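Trerketti 803 Cellular Gateway
Cemadow / Products / Private Network / Gateways
Data sheet revised January 28, 2026

The Trerketti 803 connects wired equipment to a private or public LTE network. It is intended for fixed indoor sites where cable runs are impractical or where a second path is needed behind an existing line. Routing, firewall and SIM management run on the unit itself. No external controller is required, although the gateway can be enrolled in Cemadow Fleet if a site already uses it.
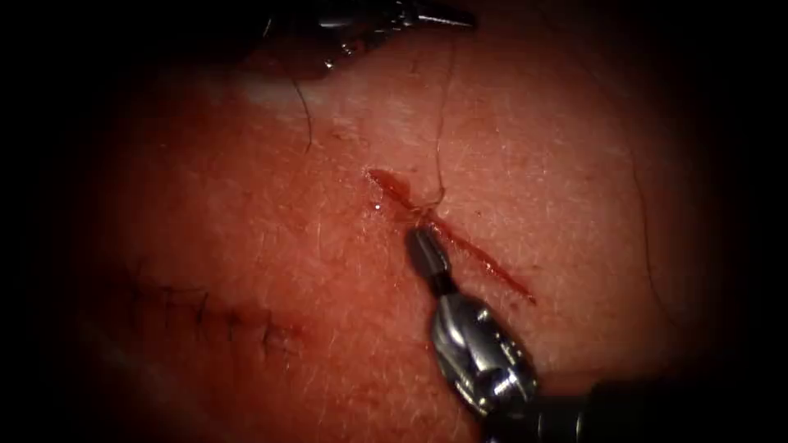 Two robotic instruments and a narrow incision in a tissue surface.

Radio and SIM
The modem supports two SIM cards, one active and one standby. Changeover is triggered by loss of registration, by a failed ping target or by a signal threshold set by the administrator. A switch back to the primary SIM can be automatic or manual – the factory setting is manual. Antenna connectors are on the rear panel, and the antennas are sold separately. 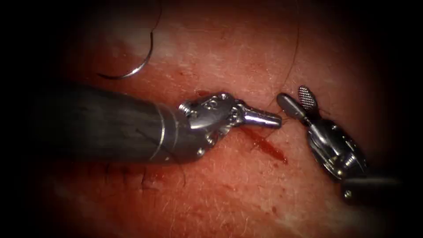
Traffic is sorted into six queues, with the top queue reserved for control data. Packets in this queue are sent ahead of video and file transfers, and the queue cannot be borrowed by lower classes when it is idle. Average throughput is a poor guide to how a link will carry motion commands. For such traffic, variation in delay is the figure to specify. The 803 logs delay variation per queue and exports it over SNMP. It is a network device and holds no medical approval. Suitability for a given system must be established by the system's manufacturer.

Ports and power
Ethernet: 3 ports, each assignable to LAN or WAN
Serial: one port, RS-232 or RS-485, selected in software
Supply: 12 V DC, locking connector
Mounting: DIN rail or wall plate, both included
Cooling: passive 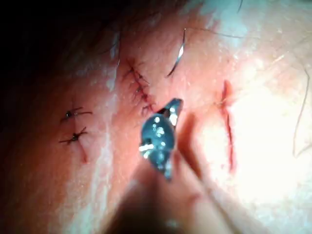
Firmware
Units ship with the current stable release. Updates are signed and are written to a second partition, so the previous version stays available for rollback. The April release adds VLAN tagging on the serial bridge. Configurations from the older Holmgren gateway can be imported, except for its firewall rules – these have to be entered again by hand.

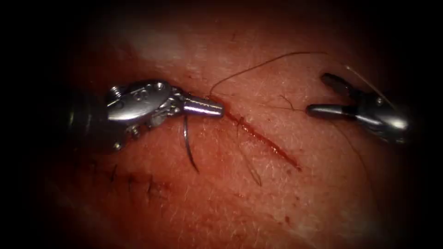
Imported settings are not applied until the unit is restarted. A summary of skipped entries is saved in the system log.

Ordering and service
Order code TRK-803. Stock is held at the Kiralville warehouse. The warranty period is 3 years from the date of shipment and covers the gateway and power supply. Antennas and SIM cards are excluded. Return requests must include the serial number and a log export.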